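Lab Automation Workshop
Handout 4: Moving a plate in simulation

Read this before you open the project. You will work in pairs, and both partners need to be able to run the code from their own login. Castora has to be running before you start the control script, or the script will hang without an error message.
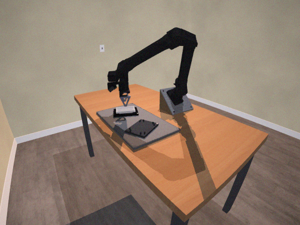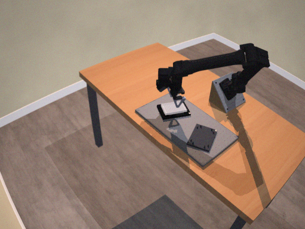 The Castora cell with the white plate in its starting holder.

The task is to pick up the plate from its holder and put it down in the empty one. The two holders are turned relative to each other, so the wrist has to rotate between the pick and the place. Most of the trouble last August came from groups that got the position right and forgot the rotation.

1. Coordinate frames

There are two frames you need to keep apart. The world frame has its origin at a corner of the room. The base frame belongs to the arm and sits on the sloped face of the pedestal. Because that face is tilted, "down" in the base frame is not down in the room. If you send a target in the base frame and the gripper heads off sideways, check this first.

Holder positions are stored in world coordinates in the file cell_layout. Convert them with the to_base function. Do not type converted values into your script by hand, as the layout will be changed for grading.

2. Waypoints

Use at least these waypoints, in this order:

Home
Above pick
Pick
Above pick again
Above place
Place
Above place again
Home

The two "above" points must be high enough that a held plate clears the rims and pegs of both holders. Do the wrist rotation on the move from above pick to above place. Do not rotate while the plate is still in the holder.

3. Gripper

Close the gripper slowly and read the width before lifting. If the width reads zero, you missed the plate, and the script should stop and return home. A script that carries on with nothing in the fingers gets no marks for this section, even if the path is correct.

Set the speed limit to low for the pick and place moves. You may use the normal limit everywhere else.

4. Repeat runs

Once a single transfer works, run it with the random start option turned on. This shifts the starting holder a little each time. Use seed 3883 so that everyone gets the same series. The full series is 126 runs and takes a while, so start it with the display turned off.

Record the following for each failed run: run number, the last waypoint reached, the gripper width, and one line on what you think went wrong. "Simulator error" is accepted only with the log attached.

5. What to hand in

Your script, the results file and a short report of no more than 2 pages. The report should explain how you chose the height of the above points and what you changed between your first working version and the final one. Put both names on it. Upload everything to the course folder by Sat 12 April.

Questions about the simulator or your login go to Nhi Mạc. For questions about grading, come to office hours.

Reading for next time: chapter 9 of the course notes, on joint limits. Skip the part on Droko controllers.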